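Provside Kitchen Chores, data card
Updated Mon 8 January

Summary
3,481 short recordings of benchtop tidying, made in kitchens in Curnthorpe and at the Zotbridge site. The set was put together to test one question: can a machine clear and reset a kitchen bench without a person stepping in? So far, only in part.

Tasks
Moving items on and off plates, putting lids on containers, returning utensils to a pot, wiping down. Plush food stands in for real food in the plate tasks — it survives being dropped and squashed. 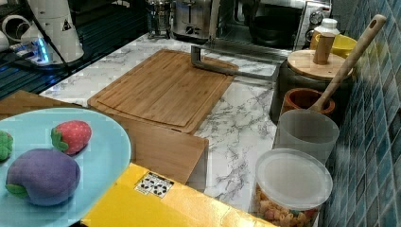 Ese Garba wrote in the issue tracker that soft toys flatter the results, and that a ripe tomato or a wet plate would be a fairer test of whether any of this is ready for a home. We agree, and real produce is planned for August.

Results
The Sani baseline policy was run 50 times on the full bench reset. It finished 19 without help. Lids caused most of the stoppages, followed by clear plastic, which the policy often fails to find.

Known limits
Only 9 kitchens are covered. Lighting is mostly indoor and even. Labels for colour and material were entered by hand and contain errors. Wiping has no agreed score yet.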